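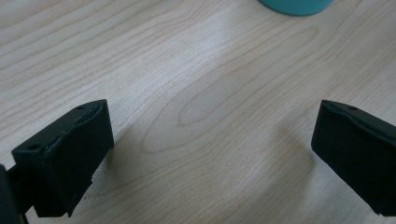
Looking after a pale wooden table

A light table shows everything. Crumbs, tea rings and the grey film that comes off newspapers all stand out more than they would on dark oak, so it pays to have a short routine and stick to it.

Daily wiping

Use a soft cloth wrung out hard in warm water. Wipe along the grain where you can. On a top with curved or looping figure there is no single direction to follow, so go end to end and don't worry about it. Dry straight away with a second cloth. Washing-up liquid is fine for grease, a drop or 2 in the bowl. Keep cream cleaners and scouring pads off it, as both dull a slight sheen very quickly and the patch will show from across the room.

Marks and scribbles

Try a pencil mark with a clean white eraser first. For ballpoint, put a little white spirit on a cotton bud and test it underneath the table before going near the top. Some ink will stay put. If the surface is bare or oiled, a light rub with 600 grit paper, then a thin coat of oil, will usually fade it. Never sand a lacquered or veneered top to chase a small mark.

Rings

A white ring is damp caught in the finish and often goes by itself in a day or so. A black ring has got into the wood, and that is a bigger job.

Keeping cups off the wood

Coasters go missing in our house, so I prefer a wire rack with a solid shelf or two. The cup in use stands on the lower level and the upper one takes letters, glasses cases and whatever else would be spread about. Leave the front of the lower level clear, or you will be lifting cups over things to get them out. Stand taller ones to the back.
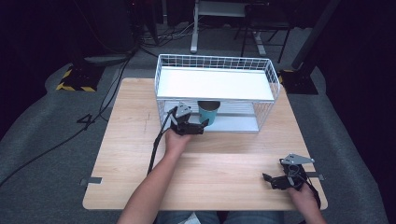
Catalina Ulloa writes that wire feet scratched her table within a month, and she now sticks felt pads under every corner of anything that lives on it. She changes them each March, when grit has worked into the felt. She also says to lift a rack to move it, even with pads on.

I would add that cheap pads leave a gummy patch if they slide. Cork stays put better. Cut it from a plain tile with scissors and fix it with a dab of wood glue, or tie it on with thread if the wire is too thin to take glue.

Oiling

For oiled tops only. Twice a year is plenty. A small kitchen table takes about 100 ml for two thin coats. Wipe off all the surplus after ten minutes and leave the table clear overnight. Spread the oily rags flat outdoors to dry before they go in the bin, as they can catch fire if left in a heap.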